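Plutville store room and packing bench: progress report for the Mkhize fund
Friday, January 5, 2018

Dear Catriona,

Thank you for your patience over the holidays. I promised you a proper account of where we have got to with the Plutville rooms, and I am glad to say there is plenty to tell! When I last wrote, in May, we had one usable bench, a heap of flat cardboard and a lot of good intentions. We now have a store room you can walk through and a packing corner that people like working in.

The shelving went in first. We had planned to buy everything new, but Collus were clearing out their old shop and let us have 9 bays for the cost of the van. They needed a good scrub and a few new feet. Two of them still lean a little when loaded on the top shelf, so for now the top shelves hold only paper and padding. I would like to replace those two in the second half of the grant, and I have put a line in the budget for it.

The boxes have been the best part. You may remember that our loan sets used to go out in whatever was lying about, and came back in something else again. Each set now has its own coloured box with a proper lid. Red is for the building sets, green for the measuring and weighing sets, and yellow-orange for the craft things, and schools have picked this up faster than we did. One school office now rings and asks for "a red and two greens" with no further explanation, and we know just what to send.

We have also been trying out small racks and baskets for the odds and ends - labels, ties, spare catches - so that they stop migrating to the window sill. The wire ones have won so far. Dust falls through them and you can see what is running low without taking anything down. The solid plastic trays we bought in the summer were a mistake, I think. They filled up with bits of string within a fortnight.

I had a free hand with the look of the packing corner and rather enjoyed myself. The patterned woven panels in maroon, blue and cream take the echo off the place wonderfully, and lids going on and off used to make a terrible racket.

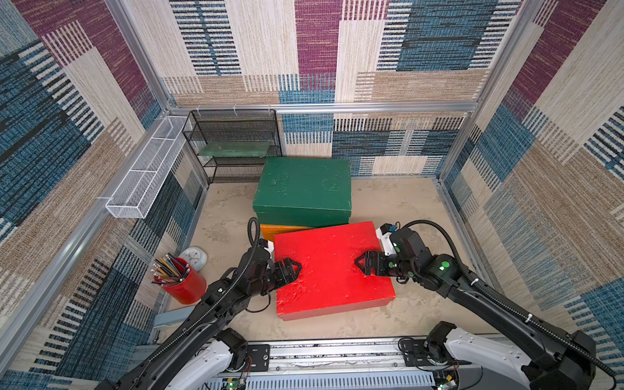 Keir Lamont asked whether the red lids couldn't be a bit smaller, as the building sets never fill the box and the little ones can't get their arms round it. Fair point, and one I had heard in other forms from two of the schools. I have asked Prelunance for a price on a shorter box in the same red, so that the colour scheme stays as it is. If the price is sensible I would move half the building sets over and keep the big boxes for the sets with the long planks, which do need the room.

On the paint: the rough finish on the red boxes divides opinion. I like it very much. It gives you something to grip, and it hides knocks. It does hold on to sticky tape, though, and old address labels come off in shreds, so we have gone over to tie-on tags for everything. The green lids scuff, but they wipe down nicely.

Now to money. The fund gave us 2000 pounds for the year and we have spent over 500 of it, mostly on boxes, lids and panels. The van hire came out of our own pocket. I expect the shorter boxes and the two replacement bays to be the largest items still to come, and I will send you the receipts in one bundle at the end of the quarter, as you asked.

Between now and the spring I want to get three things done. The first is a written packing list inside each lid, laminated, with drawings for the younger classes. The second is a returns shelf by the door, so that sets waiting to be checked don't get mixed up with sets ready to go (this has happened more than once, and a school got half a weighing set as a result). The third is a stacking rule, big boxes at the bottom and nothing hanging over the one beneath. We are bad at this! A green box on top of a smaller one looks perfectly steady until somebody wants the one underneath.

Do come and see it if you are passing. Mornings are best, and the kettle has moved to the back room.

With warm wishes from all of us at Plutville

Recent items
Loan sets: how to book for the summer term
Opening hours at the Plutville store
Wanted: clean bubble wrap and strong string
Notes from the May open morning
Mkhize fund: first report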